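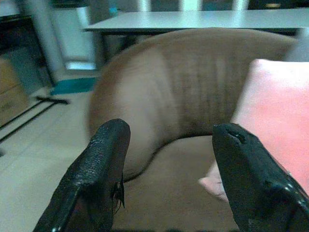 Projekte > Studierende > Robotik-AG > Kissen-Thread

Skidatel-Team, Mai, 23:49 Uhr

So, Thread zum Semesterprojekt, hatte ich ja versprochen. Schnell getippt, muss gleich die letzte Bahn kriegen.

Aufgabe im Kurs: Greifer soll im Wohnzimmer aufräumen. Klingt nach Kinderkram. Wir haben uns Kissen ausgesucht. Sessel, rosa Kissen drauf, Kissen soll runter und in eine Kiste. Fertig. Dachten wir im März.

Projektname ist Skidatel, fragt nicht. Stand auf dem Anmeldeformular und jetzt steht er überall.

Problem 1: weiche Sachen. Ein Würfel ist ein Würfel. Ein Kissen ist jedes Mal was anderes, je nachdem wie es grad hingeworfen wurde. Greift man an der Ecke, hängt es durch. Greift man in der Mitte, rutscht es.

Problem 2: Kamera sitzt am Handgelenk. Super wenn man nah dran ist, vorher sieht man halt vor allem die eigenen Finger und viel braunen Stoff. Und bei Bewegung wird alles weich. Belichtungszeit runter hilft, dann rauscht es dafür. Irgendwas ist immer

Die Finger: schwarz, an der einen Seite fransts unten schon aus. Heute wieder gesehen, hängen richtige Fäden. Muss neu bezogen werden bevor wir nach Bukville fahren. Wer hat noch Material?? Bitte melden, ernsthaft

Zahlen für die Leute die immer nach Zahlen fragen: über 700 Versuche aufgenommen. Davon brauchbar deutlich weniger, sortiere noch. Die mit falschem Zeitstempel fliegen alle raus, sorry an alle die da Nachmittage reingesteckt haben

Was besser geworden ist: Anfahrt. Früher ist er gern gegen die Lehne gefahren, jetzt kommt er von schräg oben und wird vor dem Polster langsamer. War am Ende ein Vorzeichen im Code. Zwei Wochen. Ein Minus.

Was nicht besser geworden ist: Lehne und Kissen auseinanderhalten wenn das Licht komisch ist. Abends geht, mittags mit Fenster im Rücken eher Glückssache. Firby-Team macht das mit Tiefenbild, wir haben aber keins und kriegen auch keins mehr

Wettbewerb in Bukville: drei Durchgänge, zwei müssen klappen. Sessel wird gestellt, Farbe unbekannt. UNBEKANNT. Wir haben bisher genau einen Sessel trainiert. Merkt ihr selber

Deshalb Aufruf: wer einen Sessel hat und ihn uns für ne Woche leiht, bitte Nachricht. Am liebsten nicht braun. Transport machen wir, Prieto-Werkstatt gibt uns den Anhänger. Fleckenfrei zurück, versprochen, haben wir beim letzten Sofa auch geschaft

Und nein, Bügel fürs Kissen annähen ist laut Regelwerk verboten. Haben als erstes gefragt

Morgen: Finger neu beziehen, Daten weiter sortieren, mittags nochmal Lichttest. Ab 14 Uhr ist jemand im Labor, kommt rum wenn ihr Kissen werfen wollt. Bahn kommt, tschüss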